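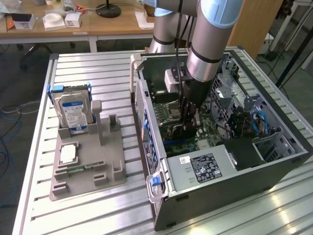 The arm in the PC, with the parts tray to the left.

26 Apr 2025

I have spent most of today teaching a robot to do something I could do myself in under a minute, and I would like it noted that I am the one who is tired.

The task this month is the inside of a desktop computer. Memory, processor, hard disk, each with its own holder on the tray, each to be taken out or put back by an arm that has no idea what a computer is. My part is to steer it through the job over and over while the machine in the corner writes everything down: where the joints were, how hard the fingers were squeezing, what the cameras had in view. One go from start to finish is an episode. Prosgate wants 1,000 good ones by October. As of this evening we have 313, of which I would happily show perhaps half to a stranger.

Memory modules this morning. They are horrible. Thin, slippery, and they stand in their slots at exactly the angle that makes you think you have a grip on them when you have a grip on one corner. The arm goes down, the fingers close, I say something encouraging, and up comes the gripper with nothing in it. Then you have to decide whether that counts. The rule at the moment is that a miss followed by a proper recovery is kept, and a miss followed by swearing and a restart is thrown away. The first sort is supposed to be useful, as the model has to learn what to do when things go wrong. I have become a leading source of things going wrong.

Got into a rhythm by eleven and then lost it again when I sped up. That is always how it goes. You do a dozen slow, tidy ones, you start to feel like a surgeon, you cut a corner on the way down and the wrist clips the drive cage. No harm done, only a noise I felt in my teeth. I went back to slow.

Afternoon was supposed to be the hard disk, and was, after I had spent forty minutes on the tray. The holders are our own and I am quite proud of them, except that the disk one is a shade too tight. If the drive goes in dead straight, lovely. If it goes in a hair crooked it sticks, the arm pushes, and the whole tray sets off across the table. I shaved the inside of the slot with a file and put tape under the base. The notes from Riedl say that fixtures must not be changed halfway through a batch. I have therefore closed the batch at 229 and started a new one, and I shall be very surprised if anyone asks why the number is so odd.

The thing I keep forgetting is to move stuff about between goes. If the case sits in the same spot every time, the model learns that spot, and the first time you nudge the table it reaches confidently into thin air. So: turn the case a few degrees, slide the tray, swap which holders are full, go again. It is tedious, and my idea of a random position is plainly not random at all. I looked back over last week's starting points and there is a neat little cluster where it is most comfortable for my right elbow. Somewhere in the finished model there will be a faint preference for my elbow.

Then the labels. Each episode gets a line of plain English saying what was being done, and by late afternoon my lines get short. This morning: "pick up the memory module from the front holder and place it in the second slot." By four o'clock: "memory in." Omo, our checking script, rejects anything under five words, so I went back and padded them. "Put the memory module in, please" went through without complaint. I have left the please. If it picks up any manners from this project they will have come from me.

Tried a run on the old model over tea, the one trained on the first 200. It went for the processor and got above the socket very nicely, better than I expected, and then hung there for a long while with its fingers slightly open. I know that pause. It is mine. It is what I do when I am checking the alignment on the screen and wondering what to have for dinner, and I have done it in nearly every episode, so now the robot does it too, with nothing to check and no dinner to think about. Must remember to keep moving, or trim the waiting out afterwards. Trimming is probably easier than changing my character.

Girudus have sent a message asking if the same setup could do laptops. Laptops have screws the size of a crumb. I have not answered.

Left to do: back up the drive, wipe the finger pads, find out why the wrist camera is two frames behind the other one, order more tape. And I must put the panel screws somewhere other than my coat pocket, where I found nine of them on the bus.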